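Why Do Brushes Have Different Hair?

By Lesia Zakharchenko, for the Londivo Kids' Corner
12/24/21

Have you ever dipped a brush into a jar of paint and wondered why the water climbs right up into the hairs, even after you've lifted it out? I wondered about that for years. When I was a little girl in Corndale I used to sit on the back steps with my grandmother's old pastry brush and a cup of water, painting big wet shapes on the concrete and watching them fade in the sun. (I still do it sometimes, when the weather is right and I have dishes I ought to be washing.)

So let's talk about brushes, and about the very small thing that makes them work.

A brush is a bundle of hairs tied tightly together at one end. One hair by itself is not much use. Try dipping a single hair in water and you'll get a tiny drop at the most. But when you put lots of hairs side by side, there are skinny little gaps between them, and water loves skinny little gaps! It sticks to the hairs and it also sticks to itself, so it gets pulled up into the spaces and stays there. Grown-ups call this capillary action. You can see the same thing when the corner of a paper towel touches a spill and the wet part creeps along all by itself.

When you press the brush on paper, the paper has skinny gaps too, in between its fibers, and it starts pulling the water away from the brush. That is how a line gets made. The brush is letting go a bit at a time, and the paper is drinking.

Now, hairs are not all alike. Goat hair is soft and holds a great deal of water, so it is lovely for wide, juicy strokes. Weasel hair is springier, and it pops back to a point after you bend it. Hog hair is stiff and rough, and people who use thick oil paint like it because it can push the paint around. Some brushes mix two kinds, with springy hairs in the middle and soft ones around the outside.

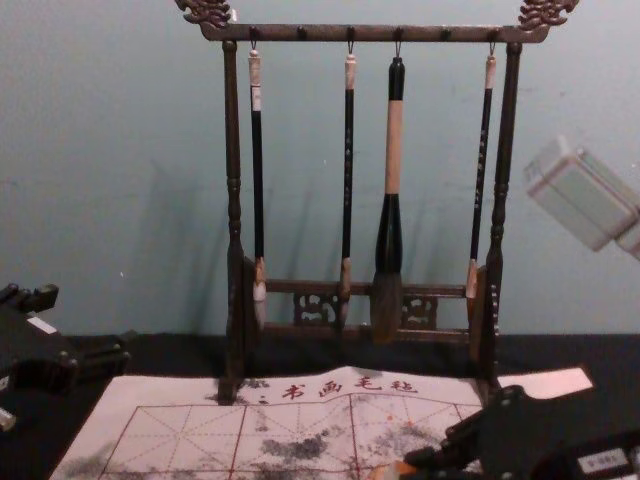 Calligraphy brushes hanging on a rack, with their tips pointing down.

People who do calligraphy, the art of beautiful writing, are fussy about the shape of the tip, and I don't blame them. With a good pointed brush you can make a line as thin as a thread, then press down and have it swell up as fat as your thumb, all without lifting your hand. After washing, many of them hang their brushes up. Water runs downward, so it drips off the end and doesn't sit up in the glue where the hairs are joined to the handle. Wet glue gets weak, and then the hairs start to fall out, and you find them stuck in your picture.

Last November I visited the art room at the Pylypenko School in Fakosville, and we tried an experiment you can do at home. You'll need 2 brushes, one soft and one stiff, plus a cup of water with a little food coloring and a sheet of plain paper. Dip the first brush, count slowly to 15, lift it out, and paint one long line until it runs dry. Do the same with the other brush. Then measure your lines with a ruler. Our longest was some 14 inches, and it went right off the paper and onto the table. Oh well!

Try it again with the hairs squeezed flat between your fingers before you dip, and see if your line comes out any different. And please rinse your brushes when you're done — cool water is fine — and smooth the hairs back into shape before you put them away.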